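3.2 Wie ich an das Material gekommen bin (und was die Maschenprobe damit zu tun hat)

Bevor ich zu den Ergebnissen komme, muss ich kurz beim Garn bleiben, da hängt nämlich alles dran. Gehäkelt habe ich durchgehend mit Flakach, einer Baumwollmischung, die ich im September bei Brinkmann in Homitz gekauft habe, alles aus einer Partie. Insgesamt sind 66 Quadrate entstanden, davon sind 60 in die Auswertung eingegangen. Die übrigen habe ich wieder aufgeribbelt, bei denen hatte ich mich in der zweiten Runde verzählt und es erst am Rand gemerkt (ja, das passiert mir immer noch!).

Mich hat vor allem interessiert, ob die Eckmaschen lockerer werden, wenn man ohne Anleitung arbeitet. In der Laltudska-Anleitung stehen in jeder Ecke drei Luftmaschen, viele häkeln aber aus Gewohnheit nur zwei, und dann zieht sich das Quadrat zusammen wie ein kleines Schüsselchen. Ich habe beides ausprobiert und jedes Stück vor dem Messen flach aufgespannt und über Nacht liegen lassen.
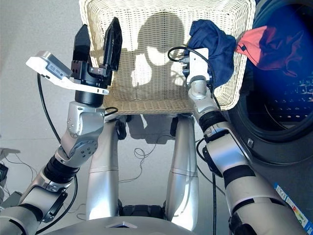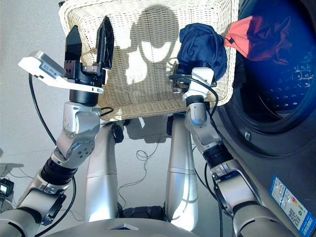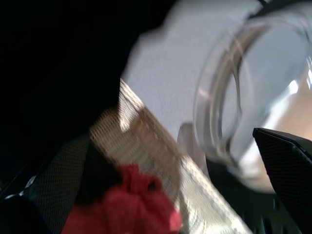

Abbildung 4: Heller Flechtkorb (oben und Mitte) und Glasgefäß (unten).

Beim Messen war ich anfangs viel zu großzügig. Ich hatte das Lineal einfach an die Kante gelegt, und je nachdem, wie fest ich mit dem Daumen drückte, kam etwas anderes heraus. Also noch mal von vorn, diesmal mit Stecknadeln in allen vier Ecken, und siehe da, die Werte lagen viel enger beieinander. Die Quadrate mit drei Luftmaschen blieben schön flach, von denen mit zwei haben sich 19 sichtbar gewölbt. Das hat mich dann doch überrascht, ich hätte mit weniger gerechnet.

Ob das mit einem anderen Garn genauso aussähe, kann ich nicht sagen. Reine Wolle gibt mehr nach und verzeiht beim Spannen einiges, da würde ich eher einen kleineren Unterschied erwarten. Ich habe noch 9 Knäuel Flakach übrig und werde damit erst einmal die Sache mit der Nadelstärke angehen, dazu mehr in Abschnitt 3.3.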